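온데마드 극세사 행주 한 달 사용기, 기대는 접고 시작했습니다

저는 행주에 돈 쓰는 걸 별로 좋아하지 않습니다. 낡은 수건 잘라 쓰면 되는 걸 굳이 왜 사나 싶은 쪽이고, 그래서 온데마드(Ondemard)에서 나온 '테이블 케어 클로스'도 처음 봤을 때는 그냥 넘겼습니다. 연한 노란색 천 11장에 보관 파우치 하나. 광고 문구는 "물만으로 얼룩, 기름, 손자국까지 한 번에". 이런 문구를 달고 나온 제품치고 한 번에 되는 걸 본 적이 없습니다.

그런데도 사게 된 건 식탁 때문입니다. 작년에 들인 원목 식탁이 주황빛 도는 갈색에 표면이 반들반들한데, 창 쪽에서 빛이 들어오면 닦은 자국이 그대로 보입니다. 면 행주는 보풀이 남고, 물티슈는 마르고 나면 뿌연 줄이 생깁니다. 세제를 바꿔 봐도 소용이 없었고요. 댓글로 몇 분이 이 제품을 권하셔서 속는 셈 치고 한 묶음 주문했습니다.

포장과 첫인상

종이 띠로 묶여서 옵니다. 비닐이 적은 건 마음에 들었습니다. 설명서는 영어 한 장인데, 처음 쓰기 전에 따로 빨라는 말과 섬유유연제를 쓰지 말라는 말이 전부입니다. 크기는 손바닥 두 개를 나란히 놓은 정도라 넓은 식탁을 닦기에는 작습니다. 제품 사진에서는 훨씬 커 보였는데 말이죠.

두께도 애매합니다. 한 겹으로 쓰면 손끝에 힘이 너무 바로 전달되고, 반으로 접으면 손에 쥐기는 좋은데 한 번에 닦이는 면적이 또 줄어듭니다. 결국 저는 반으로 접어서 식탁 안쪽부터 몸 쪽으로 당기며 닦는 방식으로 정착했습니다. 개인 취향이라 정답은 없습니다.

실제로 닦아 보면

물기를 꽉 짠 상태에서 마른 먼지와 빵가루는 잘 잡습니다. 이건 인정합니다. 면 행주로 밀면 가루가 이리저리 굴러다니는데 이 천은 한 번 지나가면 대부분 붙어 올라옵니다. 컵 바닥에서 생긴 동그란 물자국도 바로 닦으면 깨끗합니다.

문제는 기름입니다. 삼겹살 먹은 날 저녁에 물만 묻혀서 닦아 봤더니 기름이 얇게 펴지기만 했습니다. 천을 헹궈서 세 번을 더 닦았는데도 손으로 만지면 미끈했고, 결국 주방세제를 한 방울 썼습니다. "물만으로"라는 문구는 빼야 한다고 봅니다. 말라붙은 간장 자국도 마찬가지여서, 젖은 천을 잠깐 올려 불린 다음에야 지워졌습니다. 그 정도는 집에 있는 아무 천으로도 됩니다.

식탁 위에 물건이 있을 때도 써 봤습니다. 저는 귀찮으면 접시며 매트며 그대로 두고 사이사이만 닦는 사람이라 이게 중요합니다. 천이 작은 게 여기서는 장점이 되더군요. 흰 테두리 매트 옆이나 받침 주변처럼 좁은 곳은 큰 행주보다 편합니다. 다만 매트 가장자리에 천이 걸려서 매트가 같이 밀리는 일이 잦았습니다.

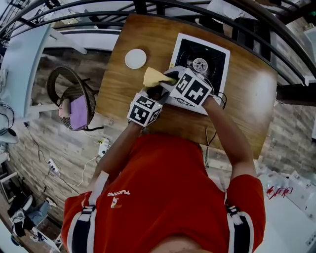
세탁과 내구성

설명서에는 세탁을 199회까지 견딘다고 적혀 있습니다. 200도 아니고 199인 이유는 모르겠고, 한 달 써 본 사람이 확인할 방법도 없습니다. 저는 지금까지 가장 많이 돌려 쓴 한 장이 20회쯤 세탁기에 들어간 것 같은데, 네 귀퉁이 중 하나에서 실이 풀리기 시작했습니다. 가위로 잘라 내니 더 풀리지는 않습니다만, 이 속도라면 광고한 숫자까지 갈지는 의심스럽습니다.

색이 연한 것도 단점입니다. 카레와 김치 국물은 한 번 묻으면 끝입니다. 삶으면 빠질까 싶었지만 설명서에 고온 세탁 이야기가 아예 없어서 제조사에 메일로 물어봤습니다. 카므란 압바시(Kamran Abbasi)라는 담당자 이름으로 답이 왔는데 "삶는 것은 권하지 않는다"는 한 줄이었습니다. 답은 빨랐습니다. 그럼 김치 먹는 집은 어떻게 하라는 건지는 답에 없었습니다.

냄새는 덜 나는 편입니다. 빨리 마르니까 싱크대에 걸어 두고 자도 아침에 쉰내가 안 납니다. 제가 이 제품을 아직 쓰는 가장 큰 이유입니다.

다른 제품과 비교하면

전에 쓰던 버브리지(Verbridge) 면 행주는 기름에 더 강하고 튼튼한데 보풀이 심합니다. 에티스(Etis) 스펀지 행주는 물을 훨씬 많이 먹지만 마르면 딱딱해져서 쓸 때마다 적셔야 하고요. 반들반들한 원목에 자국을 덜 남기는 것만 놓고 보면 온데마드가 제일 낫습니다. 그렇다고 자국이 안 남는 건 아닙니다. 젖은 천으로 닦고 마른 천으로 한 번 더 훔쳐야 줄이 없어지니 한 번 닦을 때 두 장씩 쓰게 됩니다.

무늬 없는 유광 식탁을 쓰고 닦은 자국이 거슬리는 분이라면 사 볼 만합니다. 무광이거나 나뭇결이 거친 상판이라면 굳이 살 필요 없습니다. 저도 다 쓰고 나서 같은 값을 주고 또 살지는 모르겠습니다. 할인하면 생각해 보겠습니다.

좋았던 점: 빨리 마름, 가루와 물자국에 강함, 좁은 틈 닦기 편함
아쉬운 점: 기름에는 세제 필요, 작은 크기, 귀퉁이 실 풀림, 얼룩이 남는 색
별점: 다섯 개 중 세 개

추가합니다. 유리창에도 되느냐고 물어보신 분이 계셔서 베란다 창 한 짝을 닦아 봤습니다. 물자국은 지워지는데 손자국은 남습니다. 창문용으로는 추천하지 않습니다.

문의하기 | 이용약관 | © 2018 방게라 생활리뷰 | 맨 위로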